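Nov 2, 2021, workshop, evening

Qualifier balls, second batch. Writing this before I forget the numbers, and because Iveta Ševčík will want them when she comes back from Skumholm.

The league asks us to check the match balls for the women's qualifying tournament before they go to the grounds. Four grounds this time, the same as last year, only Pirthorpe has replaced the old field near the river. Pirthorpe has artificial turf, the other three have grass. This matters for the rebound test and I come back to it below.

**Pressure**

All balls were pumped yesterday and left overnight on the rack. I used the Kravets pump with the small gauge, then measured again this morning with the bench gauge. The two gauges do not agree. The Kravets one reads a little higher every time, so a ball that it calls good is in truth slightly soft. I have put tape on it with the word HIGH. Please do not remove the tape until somebody has compared it with the one in the office.

Three balls lost pressure in the night. Two of them had a dry valve, and after a drop of glycerine they seem fine, but I will look again tomorrow. The third makes a small hiss under water near the seam. It goes to training use only, marked T.

**Weight and roundness**

Circumference was measured with the steel tape, in three directions. No surprises. The Tuderden balls are more even than those we had in June, when we sent back so many that the supplier telephoned to ask if our tape was correct. (It was correct. I checked it against the new one while he was still on the line.)

Weight also good. Ball 216 is on the heavy side but inside the limit. Ball 261 I weighed again after drying, as it came out of the bag with wet panels, and the second result is normal. I do not know who put it wet into the bag. Please let them dry first, the bag keeps the water for days.

**Rebound**

Drop from two meters onto the steel plate, room at normal temperature. Then I repeated it on the turf sample from Pirthorpe, which is glued on a paving stone. The turf sample is new and the real field is already two seasons old, so I would not believe the absolute values. What I wanted to see was only if the balls keep their order, the lively ones staying lively. Mostly they do. Ball 216 was in the middle on steel and near the bottom on turf, and I repeated it with the same result. Maybe the weight has something to do with it. It is one ball, so I write it down and leave it.

The players at the last tournament complained that the ball "dies" on the second bounce in the evening matches. I think this was the dew and the cold and had little to do with the ball. To test it properly we would need to keep balls in the refrigerator and drop them fast, before they warm up. Iveta has suggested the same. If we do this, we must decide first how long from the door to the drop, otherwise every person will do it at a different speed and we compare nothing. 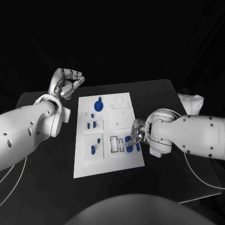
**Goal nets and corner flags**

Skumholm sent one net for repair, with a hole at the lower left where the side panel meets the back. I tied in new mesh with the 4 mm cord. The color is whiter than the old part and it will be visible on television, but it holds. I hung on it with my own weight (70 kg) and the knots did not slip.

Corner flags: one spring base is stiff and does not come back straight. I ordered a new spring. Until it arrives we use the spare from the junior field, and somebody must remember to return it there.

**To do**

- compare the Kravets gauge with the office gauge
- look again at the two glycerine valves
- ask Pirthorpe when they brush the turf, before or after the watering
- refrigerator test: write the procedure, send it to Iveta
- pack the balls by ground, with the list inside each bag and a copy here
- more tape, the wide one is finished

Question for Iveta: do the substitutes warm up with the match balls or with the balls of the host club? In the rules I find both. If it is the match balls, I should prepare a few more for each bag, and then the ones from this batch are not enough.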